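Orier Workshop Tables and Boards
Mestus Modular Table, white, with small dry-erase board
Product page - last revised October 5, 2022

Overview

The Mestus is a flat-topped work table sold as single sections. Two sections pushed together make a deep shared surface for layout work, drawing, sorting and bench teaching. The top is white with a matte finish. Under even lighting it reads slightly warm next to copier paper, so buyers matching it to bright white cabinets should ask for a finish chip first.

Sections are sold individually and are identical. There is no left or right version, and a section bought later will sit level with an older one once the feet are set. The feet have 18 mm of travel. 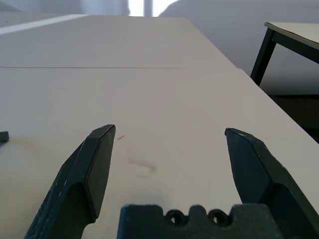 The matte finish was chosen for rooms with overhead lighting. A gloss top of the same color throws back the light fittings and makes fine pencil work tiring to follow. The trade-off is in cleaning: graphite and rubber marks show sooner on matte white, and the top should be wiped at the end of each day it is used.

Joining two sections

Sections are placed long edge to long edge. No connecting hardware is needed for ordinary use. A faint straight seam remains visible across the surface where the sections meet. It can be felt with a fingernail but will not stop a sheet of card from sliding over.

1. Set both sections roughly in position and lock nothing.
2. Level the far section first, using a spirit level in both directions.
3. Bring the near section up until the edges touch along their full length.
4. Adjust the near feet until a steel rule laid across the seam does not rock.
5. Check again after a week. Vinyl floors in particular will settle under the feet.

If the table is to carry a vise or a drill stand, order the Degefa clamp set. It holds the sections from underneath and leaves the top clear. The set contains 6 clamps and one hex key.

The small board

The Petix board is a small rectangular whiteboard with a thin black border. It lies flat on the table with no stand and can be turned to whatever angle suits the person drawing. Most customers use it for short notes, sketches and marker practice where a wall board would be too far away.

Some points on use:

Glare. The writing surface is shinier than the table top. A light above or behind the board will wash out part of it, and turning the board a little usually moves the bright patch off the work.

Markers. Use dry-erase markers only. Red and black wipe off most cleanly in our own trials. Pale blue is the weakest color on this surface and is hard to read from across the table.

Partial erasing. A dry cloth may leave a faint trace of a stroke behind. Go over it again with a barely damp cloth, then a dry one. Do not use scouring pads.
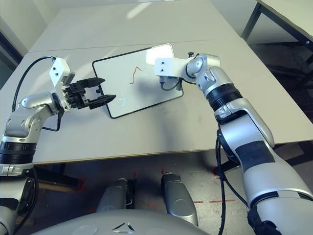 Care and cleaning

Wipe the top with a soft cloth, warm water and a drop of dish soap. Marker on the table itself should be treated the same day. Isopropyl alcohol on a cloth will lift most dry-erase ink - test near an edge first and do not let it pool at the seam. Avoid abrasive creams, which polish the matte finish into shiny patches that cannot be reversed.

Ordering

Mestus table section, white: item 159
Petix small board, black border: item 159-B
Degefa clamp set: item 159-C

Sections ship flat, one per carton. Two people are needed to lift a section out. The warranty is 5 years on the top and feet and does not cover cuts or solvent damage. Orders for delivery before the December shutdown should be placed by the end of the previous month.

Technical questions: Radu Olteanu, product support
Orders and finish chips: Carolina Simões, sales desk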